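The Ciddale Gauge
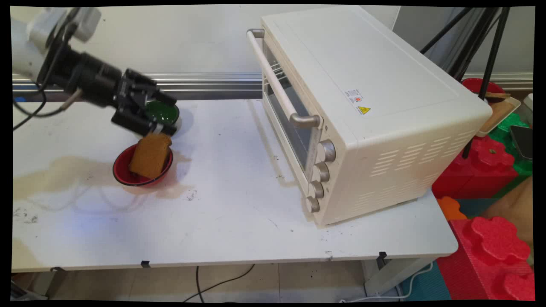

How high did the river at Ciddale rise that night? The gauge at Zorkidgate recorded 407 centimeters, then stopped recording.

The relief operator reached the station at 11 and found the float jammed against the upper stop. Procedure required a manual reading. She lowered the tape from the hatch – 100 meters of steel, issued by Plulier – and it met water after the first arm's length.

She wrote the figure down. Downstream, the Ahn sluice reported normal flow, as it had for over 100 hours. The two values could not both be correct.

She lowered the tape again. The line went slack, then something below took up the slack and held it level.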